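Home | About | Services | Insights | Careers | Contact

Gesteck uses cookies to remember your settings and to count visits to this site. By continuing to browse you accept our use of cookies. Accept | Manage preferences

Careers

Career Adviser (Mid-Career and Redundancy Programs)

Location: Chisholm office, with regular days at our Wunard rooms
Hours: Part time, 4 days a week
Term: Permanent after a probation period
Posted: November 25, 2023

Gesteck provides career transition and outplacement support to people who have left a job, are about to leave one, or want to change direction while still employed. Most of our clients come to us through an employer that is restructuring. A smaller number pay for themselves. We are looking for a career adviser to join the team that works with clients in the middle and later parts of their working lives.

The person in this role will see clients one to one, run group sessions and help us rewrite our interview preparation material. The start date is in March, although we can wait a little longer for the right applicant.

The work

You will carry a caseload of up to 53 clients. That figure sounds high, but clients are at different stages and many need only a short call or a reply to an email in any given week. New clients usually have a first meeting of an hour and a half, followed by a written plan. After that they book their own sessions within the hours their program allows.

A typical client has been with one employer for a long time, has not written a resume in years and is unsure how to describe what they do to someone outside the organisation. Some have strong technical skills and very little practice talking about them. Others have managed large teams and find it hard to apply for work again as one applicant among many. You will also meet people who did not want to leave and are angry about it. We don't ask them to hide that from us, but we do help them work out what to say in an interview.

Your main duties will be to:

– meet new clients, go through their work history and agree on a plan
– help clients write resumes, cover letters and responses to selection criteria
– review online profiles and suggest changes to wording, order and emphasis
– conduct practice interviews, in person and by video, and give written feedback
– run group workshops on job search, networking and salary discussions
– keep case notes up to date in our client system, Morivbridge
– prepare short progress reports for the employers who fund places, without disclosing anything the client has told you in confidence

The last point matters to us. Employers receive attendance figures and a general statement of progress. They do not receive copies of resumes, details of applications or comments about a client's state of mind. If an employer presses for more, you refer the request to the program manager.

Workshops

Group workshops are held at Chisholm every fortnight and at Wunard once a month. They run for a half day and are limited to small groups. You will share these with another adviser at first and then lead them alone. The slides and handouts exist already, though the section on video interviews was written some time ago and needs a good deal of work. We would like the successful applicant to take that on in the first few months.

There is occasional evening work when a group is made up of people still employed and unable to attend during the day. Time worked in the evening is taken back within the same pay period.

What we are looking for

You must have:

– at least 5 years of experience in career advising, recruitment, human resources or adult training
– a qualification in career development, or be prepared to start one within your first year (we contribute to the fees)
– clear written English and the ability to edit other people's writing without taking it over
– experience interviewing candidates or preparing people for interviews
– a current driver's licence, as the bus service between Chisholm and Wunard does not suit our starting times

It would help if you also have experience with trades, logistics, manufacturing or local government workplaces. A large share of our clients come from these areas, and it saves time when an adviser already knows what a leading hand or a scheduling officer does. Knowledge of public sector selection criteria would be useful too.

We do not need you to have used Morivbridge before. Training takes a couple of mornings and most people are comfortable with it after a few weeks.

Applicants often ask whether they need a large professional network or a public profile of their own. They don't. Some of our advisers write articles and speak at industry breakfasts, and others prefer not to. We do ask that anything you publish under your own name keeps clients and employers unidentifiable.

Pay and conditions

The salary is set at the adviser level of our pay scale and will be given to every applicant who is invited to an interview, before the interview takes place. Superannuation is paid on top. There is an annual allowance of $700 for professional development, which may be spent on memberships, courses, supervision or books. It can be carried over for one year if you are saving it for something larger.

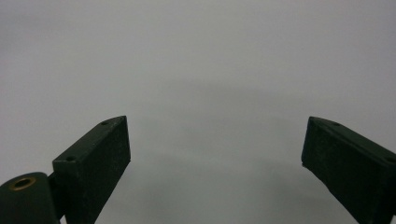

Leave is the standard entitlement on a pro rata basis. The office closes between Christmas and New Year and those days are not deducted from your leave. Mileage is paid for travel between the two offices but not for travel from home to whichever office you start at.

You may work from home one day a week once probation is finished. Practice interviews and first meetings are normally held in person, so the home day is best used for reviews, reports and follow-up calls. We supply a laptop, a headset and a phone.

Every adviser has supervision once a month with someone outside their reporting line. Listening to people who have lost their jobs can be tiring, and we treat supervision as part of the work. It is held in paid time.

How to apply

Please send:

– a resume of no more than three pages
– a letter of up to one page telling us why you are interested in working with mid-career clients
– a short sample of feedback you might give on a practice interview (half a page is enough, and it should be about a made-up candidate)

Do not send a photograph, copies of certificates or written references. We will ask for the names of two referees if you reach the final stage, and we will tell you before we call them.

Applications should be sent through the form on our Contact page, with "Career Adviser – Chisholm" in the subject field. Files can be in Word or PDF format. If you can't use the form, phone reception and we will arrange another way for you to send your documents.

We read applications as they come in and reply to all of them. Shortlisted applicants will be asked to a first interview of about 45 minutes with the program manager and one adviser. The second stage is a practical exercise: you will be given a resume, allowed time to read it, and then asked to hold a short conversation with a colleague playing the part of the client. You will get the exercise instructions in writing beforehand, along with the salary details and the interview questions.

If you need an adjustment at any stage, such as extra reading time, a ground floor room or an interpreter, tell us in the form or by phone. Both offices have step-free entry. The Wunard rooms have limited parking at the front and more on the street behind.

We welcome applications from people returning to work after a break, and from people who have been through redundancy themselves. Former Gesteck clients may apply provided their own program has ended.

Questions about the role can be left with reception at Chisholm. Please say whether you would prefer a call or an email, and the program manager will get back to you.

Subscribe to our newsletter for workshop dates and new positions. Enter your email address. You can unsubscribe at any time.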